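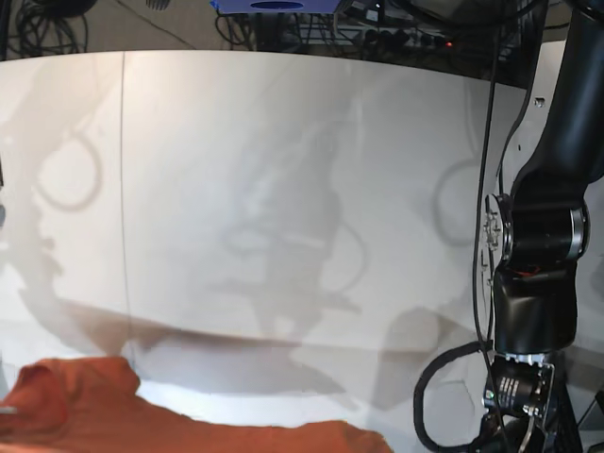
White board, black arm, cable looping out at the bottom.

How to clean a whiteboard that won't wipe clean

Most advice on this subject is written by people selling a spray. I have kept boards going in shared offices for years, first at Matheson and now at Billmont, and I have tried plenty of the tricks that get passed along. A few work. Several make the board worse, and you only find out a month later.

Before you put anything on it, find out what kind of board you have. Try a small magnet. If it holds, you may have a steel board with either a painted or a porcelain finish. If it drops, you are probably dealing with melamine, glass, or a sheet of coated plastic. Glass is easy to recognize by tapping it. Melamine is the cheap one, and it is the one that stains for good. I would not spend an afternoon on a melamine board that has gone gray all over.

What you need

Two microfiber cloths
A bottle of rubbing alcohol
A bowl of warm water with a drop of dish soap
A fresh dry-erase marker, any dark color

Step 1. Dry wipe first

Use a clean cloth and go over the whole board. Skip the felt eraser unless you have washed it lately. An old eraser is full of ink dust and it will happily put that dust back on the board. Half the "ghosting" people complain about comes off at this stage.

Step 2. Soap and water

Wring the second cloth out well and wipe from top to bottom. Rinse it, wipe again, then dry. Water should not be running into the seam where the surface meets the trim - on cheaper boards the backing is pressed fiber and it swells.

Step 3. Alcohol on what is left

Dampen a corner of the cloth and work on the marks that stayed. Open a window, and keep it away from anything hot. Try a spot near the bottom edge first. If the cloth picks up white, stop, because you are taking the finish off.

Step 4. Permanent marker

The old trick of drawing over permanent ink with a dry-erase marker and wiping while it is wet does work, sometimes. The solvent in the fresh ink loosens the old. It is slow on a large board, and on old ink I find alcohol does the same job with less mess.

Step 5. Let it dry before you write

Give it 7 minutes or so of patience. Writing on a damp board is how you get streaks that look like a stain.

What I would leave alone

Toothpaste and baking soda are abrasives. They do lift the mark, and they leave fine scratches that hold the next one. Melamine sponges are the same story with better advertising. Hair spray only ever worked for the alcohol in it, and plenty of cans leave a sticky film behind.

As for restoring coatings, I tried one on a badly worn board at the Perkley office. It looked wonderful for 42 days. Then it began to peel at the corner where everyone writes the date, and we replaced the board anyway. Maybe I put it on badly. I followed the sheet that came with it, for what that is worth.

How often

A dry wipe every day and a soap wipe every 2 weeks is plenty for a board in normal use. Anything written on Friday should come off on Friday.

Updated August 8, 2021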